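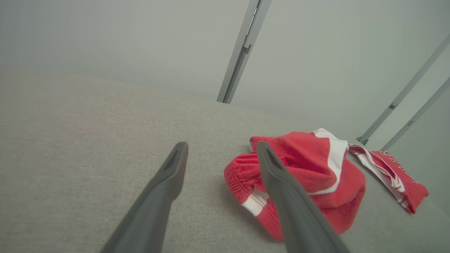
Red shorts with an elastic waistband and white trim, on a gray woven seat, unfolded.

Folding and Caring for Shorts with Elastic Waistbands
Household Guidance, Laundry and Linens
Last reviewed August 21, 2025

Shorts with gathered waistbands are among the harder items in a household wash to fold neatly. The waist draws in, the legs spread out, and the finished bundle tends to open again in the drawer. The method on this page is the one taught in the Costello Household Skills course. It may be used for sports shorts, sleep shorts and children's play shorts of any size.

Choosing a surface

A table or a made bed is the usual choice, but a padded bench, an ottoman or a firm sofa seat will serve equally well. Woven upholstery holds light garments in place and keeps them from sliding during folding. Vacuum or brush the seat first. Lint from a pale weave shows quickly on red, navy and black clothing, and pet hair is difficult to remove from terry once it has been pressed in.

Do not place damp laundry on upholstery. Strong reds in particular may give up color for the first several washes, and a mark on a light gray cushion is seldom removed completely at home. If there is any doubt, press the thickest part of the waistband between two fingers. The elastic casing is the last part of the garment to dry and should feel no cooler than the legs. Where it does, hang the shorts by the waist for a further hour.

Folding

1. Take the garment by both sides of the waistband and shake it once, firmly. Check that neither leg is inside out.

2. Lay the shorts flat with the front facing up. Smooth from the waist down toward the hems. Do not try to flatten the gathers in the elastic; they will return as soon as the hand is lifted.

3. Fold one leg over the other so that the outer edges meet. The seat seam will form a small point at one side. Turn this point in to make a straight edge.

4. Bring the hems up to a point just short of the waistband. The lower half should never cover the elastic, which is the bulkiest part and will push the fold open.

5. Fold once more toward the waistband. Small sizes do not need this step.

For drawers in which items are stored upright, place the final fold at the top and the waistband at the bottom. Shorts stored this way may be removed one pair at a time without disturbing the row. Members who use the Ultberg drawer dividers should set them 11 centimeters apart for adult sizes.

Stripes and white trim

Garments that combine a strong color with white panels or edging should be washed in cold water, turned inside out, and taken from the machine promptly when the cycle ends. Color is more likely to move onto white trim while the garment lies bunched and wet in the drum than during the wash itself. Should this occur, rewash at once in cold water and do not tumble dry until the trim is clean — heat will set the stain.

Chlorine bleach should not be used on mixed-color items, even when applied only to the white portion. It spreads along the seam and weakens elastic.

When folding, a striped pair may be turned so that the stripe faces outward. This makes it easier to find in a full drawer and is helpful to children who put away their own clothes.

Care of the elastic

High dryer heat is the main cause of slack waistbands. Use the low setting, or remove the shorts while slightly damp and finish them on a line. Avoid wringing the waist by hand. If a waistband has twisted inside its casing, stretch it fully several times with both hands and work the twist around to the nearest seam. A waistband that no longer returns after stretching should be replaced; Lesson 14 of the course gives full instructions for opening the casing and threading new elastic.

Clothing left on seating

Clean laundry set down on a sofa or bench should be folded and put away the same evening. Terry and other soft knits take creases when left in a heap, and the creases across the seat and legs are slow to drop out. A light mist of water and ten minutes on a hanger will usually correct them. An iron is rarely required and must not be used over elastic.

Prepared by Niamh Ní Chonaill and reviewed by Jarlath Phelan. Printed copies of this page may be requested as Leaflet 754.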